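How to budget for a cloth-handling arm (before you get the quote)

Quick one, typed between two other jobs. We've bought arms for fabric work at Hendness and helped the Plamisau shop plan theirs. Same mistakes both times. Steps in order, don't skip around.

Step 1. Write down the task, one sentence

"Pick up a sheet, lay it flat on the table." That's enough. If it takes a paragraph you have two tasks and probably two budgets. Put fabric type in the sentence. Cotton sheeting and fleece are different purchases as far as fingers go.

Step 2. Split the sheet into four lines

Arm. Gripper. Sensing. Everything else. Most people fill in the first line and guess the rest. Do the last line first. Mounting plate, table, cables, spare cables, e-stop, a proper power strip, shipping both ways in case it goes back. Ours came to $1,394 on a cell we thought was "basically free apart from the arm".

Step 3. Price the gripper by the fingers

The body lasts. Finger pads don't, not on cloth. Ask for the replacement price per set and how long they take to ship. We pay $203 a set from Drinine and keep two sets on the shelf. First year we budgeted for zero. Bad week, that.

Also ask what the mounting pattern is on the arm side. An adapter is cheap, waiting on one isnt.

Step 4. Sensing

A small camera at the wrist is worth having for fabric. Get a fixed one overhead too if the money's there. The wrist view gets very close very fast, and once the fingers are down you lose most of the table. So check minimum focus distance before paying for resolution. Budget a second mount — the first one will end up at the wrong angle.

Lighting goes on this line. Side light shows folds better than straight overhead light. White cloth under a bright ceiling panel is close to useless.

Step 5. Get a trial before you sign

Ask for 6 days minimum. Widmer gave us that with no argument, others wanted a deposit. Bring your own fabric. Washed, creased, the way it really arrives, not the nice folded square the sales person has in the case.

What to run in the trial:

Pinch from a flat sheet, from a heap, and from a hanging edge.
Pinch and lift near the hem, then in the middle.
Release. Does the cloth let go or does it stick to the pad?
Same again after lunch with nobody re-tuning it.

Log every attempt, including the ugly ones. Some 345 attempts gave us enough to compare two grippers without arguing. Pass, fail, one word why. A plain spreadsheet is fine.
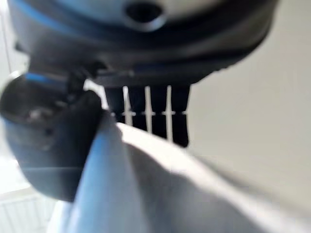

Keep the wrist footage from every run, filed by gripper and fabric. You'll want it when the quote comes back and someone asks why the pricier fingers are on it. Storage goes under everything else, one external drive to start.

Step 6. Add the people hours

Setup, trial, writing it up. Then teh part that gets left off, which is whoever resets the cloth between attempts. That is a real person for real hours. Put a rate on it.

Step 7. Timing

Our requests close in March, so we start asking for quotes well before the holidays. Check how long each quote is good for. If it runs out before your approval date ask for an extension now, in writing.

Spares list and the blank budget sheet are on the downloads page. Same four lines as step 2, change the numbers to yours.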